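Equipment planning meeting – minutes
May, 2 pm, upstairs meeting room

Matters arising
The floor plan for the Golten bay has been redrawn and everyone likes it. The new bench fits with room to walk behind it, which settles the argument from last time.

1. Arm purchase
Long and very lively discussion. Two quotes are in, from Gellwood and from Kurup. Gellwood is dearer but includes the mounting plate, the cables and a spare set of fingertips. Kurup can deliver sooner, though the controller would be a separate order. The meeting leaned strongly towards Gellwood and was delighted that the price now sits inside this year's budget, with £619 left over.
Agreed: ask Gellwood to hold the quote for 19 days while finance signs it off.

2. Smaller items
Cable trunking, £200, approved. A second emergency stop button was also approved. Floor tape to come out of the general stores budget.

3. Simulation work
Really good progress here – the arm, the table and the target disc are all in the model, and the team can try out layouts before a single bolt is bought. The meeting would like reach checks done for both bench heights before the order goes in.
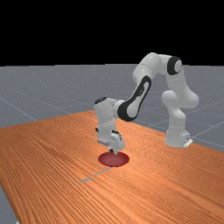
Brultititz Automation Planning Group

The red disc marks the pick point in the model, with the gripper pointing down towards it. There was a lot of interest in moving the base closer to the middle of the table, and both positions will be compared for the next meeting.
Action: simulation team to share the reach results before the order is placed.

4. Training
Two places on the operator course to be booked once delivery is confirmed. Plenty of people want to go!

5. Any other business
The old conveyor can be offered to other departments. Next meeting in June, same room.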